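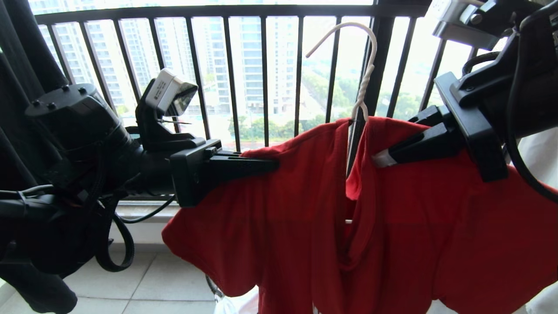
Takley Housing Information Service
Submissions on the draft balcony by-law for Takley apartment buildings close on 31 May 2025. This thread sets out the main provisions for tenants and owner-occupiers.

The current by-law dates from a period when most buildings in the area had a shared drying yard. It prohibits any laundry visible from the street. Many of those yards have been converted to parking, and the rule has been enforced unevenly from one building to the next.

Under the draft, residents may dry clothing on a balcony on a rack, line or hangers, provided that nothing is fixed to or hung over the outside of the railing. Sheets and blankets are treated in the same way as clothing.

Written permission would no longer be required for a free-standing rack. Permission would still be required for any line drilled into a wall or ceiling. The owners corporation would have 20 days to answer a request.
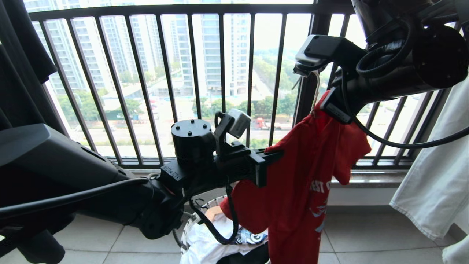 Muthoni Chege asks whether a tenant has to go through the landlord first, or can write to the owners corporation directly.

Under the draft, a tenant may write directly, with a copy to the landlord or managing agent. The landlord's separate consent is needed only where the work involves drilling. Clause 3 covers this in full.

Several residents have raised the matter of drips. The draft requires that clothing be spun or wrung out before it is hung, and that water not fall on to a balcony below. A first complaint would be dealt with by letter. No penalty could be issued until a second written notice had been given. 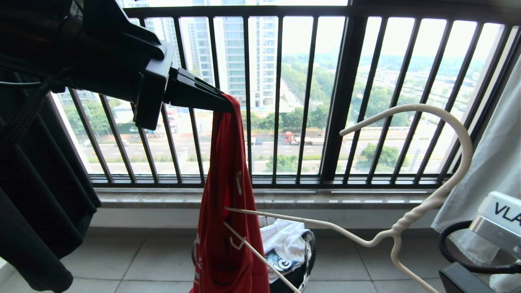 Clear floor space is the provision that has drawn the most correspondence. The balcony door must open fully at all times and a path to the railing must be kept free, as the balcony may be needed by emergency services. Ordinary household items are not affected: a round black basket of white clothes on the tiles, with a red top hanging beside it, is permitted as long as the door and the path remain clear. Stored furniture, cartons and bicycles are another matter and are dealt with under clause 11.

Ji-hoon Ham has asked about tumble dryers. The draft does not regulate them. Residents who dry indoors are encouraged to open a window and to run the exhaust fan for 30 minutes afterwards, particularly in small bathrooms with no outside wall.

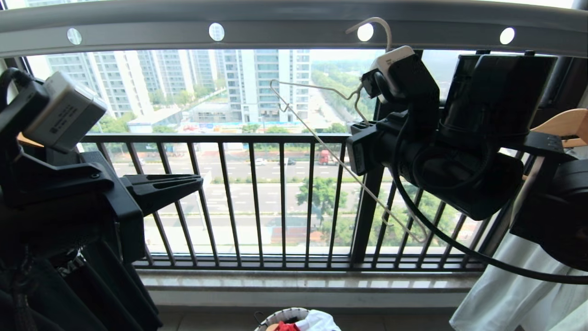 Balcony railing, with overhead rail.

Printed copies of the draft are held at the Seo Street office and can be posted on request. Submissions may be made by letter or in person, in any language. Submissions received in February under the earlier draft will be carried over and do not need to be lodged again.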